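Unit 2: Grip work and rest intervals

Grip strength limits most pulling lifts before the back or legs do. Train it after the main lift, in 2 sets per hand. 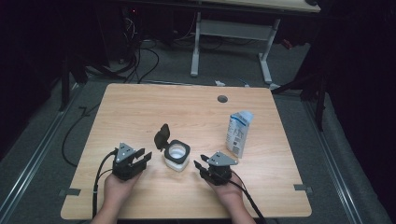 *Photo: Pendedis*

Rest 30 seconds between hands. On the Fahy sheet, log crush grip and pinch grip separately; the scores do not convert. Stop the set when the wrist bends.

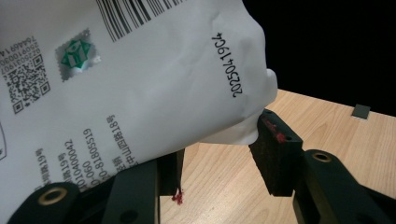 *Mailer bag, corner pinched*

Reading for Monday: Trimeck handbook, chapter 2, on forearm fatigue and deadlift volume.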